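How to fix an interior door that sticks or won't latch

Most doors that stick can be put right in an afternoon with hand tools. The trick is working out where the trouble is before you start planing, as timber that's been taken off an edge can't be put back. I've hung and rehung doors around Dridthorpe for a fair while, and most of the ones I'm called out to only needed a longer screw.

What you'll need

A Phillips screwdriver that fits the screw heads properly
Two or three 70 mm wood screws, 10 gauge
A sharp pencil and a sheet of carbon paper or some chalk
A block plane, or a sanding block with 80 and 120 grit
Wooden wedges and a bit of scrap cardboard
Primer and paint, or whatever finish is already on the door

Step 1. Find where it binds

Close the door slowly and watch the gap along the top and down the latch side. On a well-hung door it's even the whole way, about the thickness of a coin. If the gap is wide at the top of the hinge side and the door rubs at the top of the latch side, the top hinge has dropped. If it rubs evenly from top to bottom, the timber has swollen or there's one coat of paint too many.

Where you can't see the rub, chalk the edge of the door and close it a few times. The chalk will come off on the jamb at the tight spot.

Step 2. Tighten the hinges

Open the door halfway and push a wedge under the outside corner to take the weight. Go round every screw in every hinge, both leaves. Turn them by hand. A drill will strip an old hole in a second.

If a screw just spins, take it out and replace it with a 70 mm one, driven through the jamb and into the stud behind. Use the hole nearest the door stop. Do the top hinge first and check the swing before touching the others – a long screw can pull the jamb across by a couple of millimetres, and that's often all you wanted.

If there's no stud where you need it, glue a length of dowel into the stripped hole, leave it overnight, cut it flush and drill a fresh pilot.

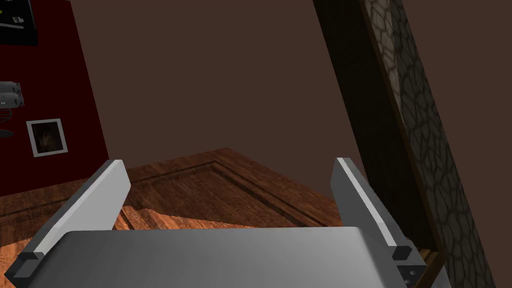
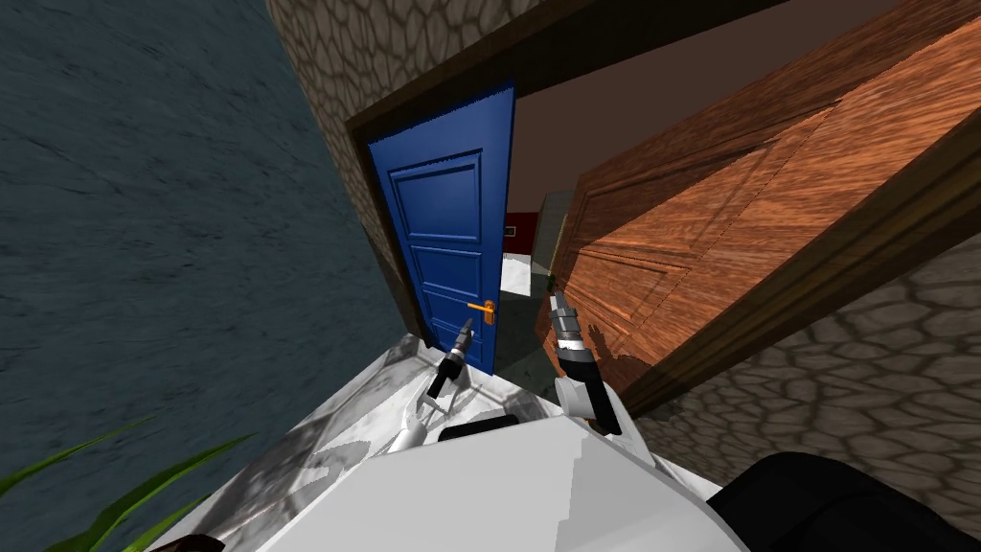 Do I have to take the door off to plane it?
Only if you're planing the bottom edge or the hinge side. The top and the latch side can be done with the door wedged open, working from a step stool.

Step 3. Pack a hinge if you need to

When the bottom of the door rubs on the latch side and the screws are all tight, the bottom hinge may be sitting too far out, or the top one too deep. Cut a piece of thin cardboard to the shape of the hinge leaf and slip it behind the top leaf on the jamb. Screw it back up and try the door. One thickness of cereal box makes more difference than you'd expect. Don't go past three layers.

Step 4. Plane as a last resort

Mark a pencil line where the door meets the jamb and plane to the line, not past it. Work from the corners towards the middle so you don't split the end grain. Take a few shavings, close the door, look, and go again. On hollow-core doors the solid edge strip is only 20 to 40 mm wide, so go gently.

Seal the bare timber the same day. Subira Lema, who taught me, wouldn't leave a job until there was primer on the edge, and I've kept to that. Raw timber takes up moisture in January humidity and you'll be back where you started.

Step 5. Sort out the latch

Rub a pencil over the end of the latch, shut the door and see where it marks the strike plate. If it's out by a millimetre or two, file the opening of the plate. If it's more than that, move the plate: fill the old screw holes with glue and matchsticks, chisel the recess up or down to suit, and drill new holes. Fill the leftover part of the recess once you're happy with the fit.

If the latch lines up but the door rattles when it's shut, bend the little tab on the strike plate slightly towards the stop.

Leave any fire-rated door alone and ring someone licensed. Trimming one can void its rating. The same goes for the door between the garage and the house if yours carries a tag on the hinge edge.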